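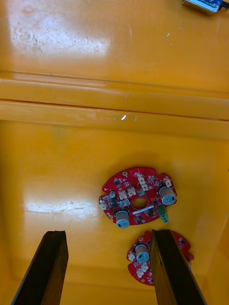

Grethe Østergaard reckons you should never sell a single scrap of ore in Keveo before your first winter, and she told me so about four times before I'd even picked a starting village. I ignored her, of course. I sold the lot in Jonham for 172 coins and bought a very handsome hat.

Then the snow came in and the forge needed 14 ore just to stay lit!

So, a few words on how the economy works, now that I've restarted (twice). Prices in Jonham drop every time you sell and only creep back while you sleep, so dumping a full pack is a terrible deal. Nyberg, over the pass, pays better and its prices don't budge, but the toll troll takes his cut both ways. My favourite trick is to smelt first and carry bars, which weigh half as much — the troll charges by weight, bless him.

My current save has 3,152 coins in the bank, and I still can't bring myself to spend 2,000 of them on the Stuko mine licence. Grethe bought hers back in June and says the lower levels are all bats and no silver. Mind you, she also says fishing is a waste of time, and fishing paid for my second hat.

I'm heading down there this weekend anyway, with a lantern, a pile of smoked trout and the good pickaxe. The hat's staying home.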